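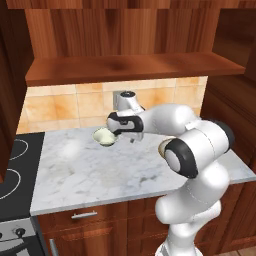 Dosau, 27 February 2021

Re: kitchen demos, next batch

Masaru Higuchi wrote:
> We have 261 simulated bowl demos now. Chiharu Fukuda thinks
> we can train on these and skip the real kitchen until May.
> Any objections?

Yes, a couple. I went through 76 of them last night and I don't buy the number. Most are the same demo with the bowl nudged over a little. Same counter, same tiles, same approach from the right. If the policy learns that bowls live near the back wall, I won't be surprised.

I'm also not sold on simulated contact. Kunik's renders look nice, but a shiny countertop says nothing about friction.
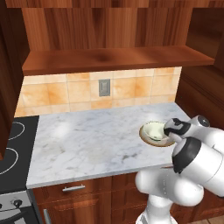 My bigger complaint is the success label. As far as I can tell, the script checks the bowl's position and calls it done. Look at how the bowl sits on the brown-rimmed plate, slightly tilted, with the fingers right over it. Is that a pass? Chiharu and I scored five like it separately and disagreed on two. If we can't agree, I don't know what the learner is supposed to pick up.

Before anyone starts another batch, could someone write down what "placed" means? And please put some clutter on that counter.

> Kudo can run the training job as soon as the set is frozen.

Please don't freeze it yet.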